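Storing a Handheld Beauty Device and Loose Bathroom Items in an Open Cubby

Posted by Lucero Huanca, 27 Mar 2010

This page covers how to set up one open cabinet compartment so that it holds a small rechargeable device, its accessories, and a few upright bottles. The method was worked out on a wooden shelf unit with square compartments, but any open compartment with a flat floor will do. Allow 43 minutes for the first compartment. Later ones go faster.

What you need

One clear plastic box, open at the top, long enough for the device to lie down
A felt mat or a piece of felt to cut
Scissors and a ruler
A soft dry cloth
A pencil and paper

Step 1. Empty and measure

Take everything out and wipe the floor and walls with the cloth. If the cloth picks up grease, wipe again with a little dish soap in water and let the wood dry completely before going on. Measure the floor at the front and again at the back. Compartments in older units are often out of square, and a mat cut to the front measurement may buckle at the back.

Write down the width, the depth, and the clear height. The height decides which bottles can go in at all. Tall bottles need a finger's width of space above the cap or they will scrape on the way in.

Step 2. Fit the mat

Cut the felt slightly under the floor size. A mat that touches all four sides lifts in the middle. Felt is preferred over rubber shelf liner here for two reasons: it does not stick to plastic, and it can be pulled out and shaken. A printed mat works the same as a plain one. Place the printed side up and press out any fold lines with a warm iron through a cloth. Test a corner first, as some felts shrink or go shiny.

Do not glue or tape the mat.

Step 3. Choose the box

Clear plastic is the right choice for anything with buttons or a charging contact, as you can check the device without lifting it out. Thin walls are fine for light items. The box should be longer than the device if you want it to lie straight; a shorter box can be used if the device fits diagonally.
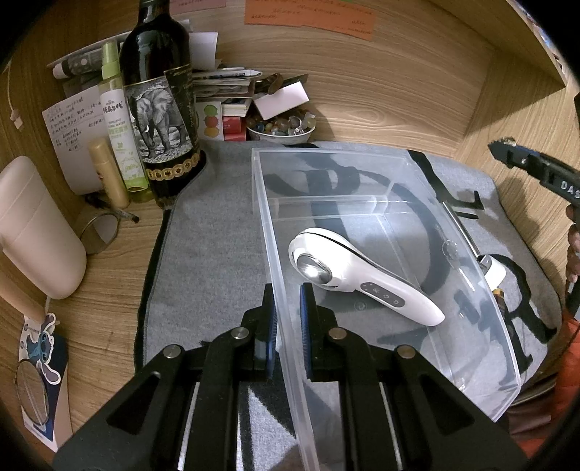

Device lying diagonally in a clear box on the felt mat, bottles toward the back.

Boxes sold as drawer inserts (the Gutadeck type, for instance) usually have a small ledge on the inside. Keep the device below the ledge if there is room. If one end rests on the ledge, the device can slide when the box is pulled forward.

Step 4. Place the device

Switch the device off and wipe the metal head with a dry cloth. Gel left on the head dries to a film and is harder to remove later. Lay the device down with the button panel facing up. Nothing heavy should go on top of it.

Cables are kept in a separate bag. A cable coiled around the handle puts pressure on the buttons and can turn the unit on.

Step 5. Place the bottles

Bottles stand along the rear and one side wall, tallest first. Glass goes in the back corner where it is supported on two sides. Spray bottles go where the pump can be reached without moving anything else, with the nozzle turned to the wall. Keep liquids out of the box that holds the device.

Check each spray bottle for leaks before it goes in: stand it on a paper towel for about an hour and look for a ring.

Step 6. Test the layout

Slide the box forward with one hand. It should clear every bottle. If it touches one, move the bottle and try again. Then take out the item you use most and put it back. If this takes two hands, the compartment is too full.

Draw the layout on paper and tape it inside a nearby door if other people use the same cabinet.

Maintenance

Shake out the mat every 4 weeks. Wash the box by hand in lukewarm water; dishwashers can warp thin plastic. Discard products that have separated or changed smell.

Notes

Chun-hung Wan wrote in to say that he puts the box at a slight angle to the front edge, which gives the fingers more room at the near wall. I have tried this and it works in deep compartments. In shallow ones the corner sticks out.

Next page: dividing a deep drawer.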